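Oiling a Cutting Board Without Losing a Weekend to It
Posted 26 October 2024 in Workshop & Kitchen

Every wooden board in this house has at some point been left in the sink overnight by a person who swears it was somebody else. So I've become fairly good at bringing them back. 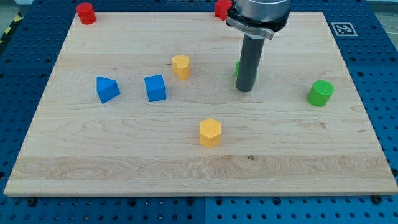
Start with the washing, where most of the damage gets done. Hot water, a drop of dish soap, a quick scrub on both sides, a rinse, and then stand the board on its edge to dry. Both sides matter. If you wet only the top, the top swells and the bottom sulks, and you end up with a board that rocks every time you chop an onion. Don't lay it flat on the counter and don't prop it against the radiator. And the dishwasher is where boards go to become two boards.

Smells

Garlic and onion come out with coarse salt and half a lemon. Scatter the salt, rub it around with the cut side, leave it five minutes and wipe it off. My neighbor Dineo Zwane uses baking soda paste and thinks the lemon is for show. She may be right, but my way smells better while you're doing it.

Sanding

If the surface feels fuzzy or the knife marks catch your fingernail, it needs sanding. Start at 120 grit, go to 180, finish at 220, and always work with the grain. Then wipe the board with a damp cloth and let it dry. It will come up fuzzy again, which is annoying but normal. Go over it lightly one more time with the last paper and it should stay smooth.

Wear a mask. Also, take it outside. I once sanded a board in the kitchen and we were finding dust in the toaster well into the next season.

Oil

Food-grade mineral oil from the drugstore is fine. The bottle in the laxative aisle is the same sort of stuff as the one with a picture of a chef on it, and a good deal cheaper. Check that the label says food grade or USP. Skip olive oil and vegetable oil, both of which go rancid and leave your bread tasting like an old crayon.

Pour on more than seems polite, spread it with a rag, do the edges and the end grain (the end grain drinks like my uncle), and leave it for 12 hours. Wipe off whatever's still sitting on top. A thirsty board will want a second coat and possibly a third. After that, once a month is plenty, or whenever water stops beading on it.

Board butter

Melt one part beeswax into four parts mineral oil in a jar set in a pan of warm water. Stir, let it cool, rub it on, buff it off. Use a jar you don't want back. Getting beeswax out of a good measuring cup is a hobby in itself.

Warped boards

Put the board on a damp towel, hollow side down, with something heavy on top, and check it the next day. A slight cup will often relax. A serious one is now a tray.

Cracks

A hairline crack can be glued with a food-safe wood glue and clamped overnight. Anything you could slide a dime into, retire the board from raw meat at the very least. Mine holds up a fern.

Next time: knives, and why yours are in a drawer with the batteries.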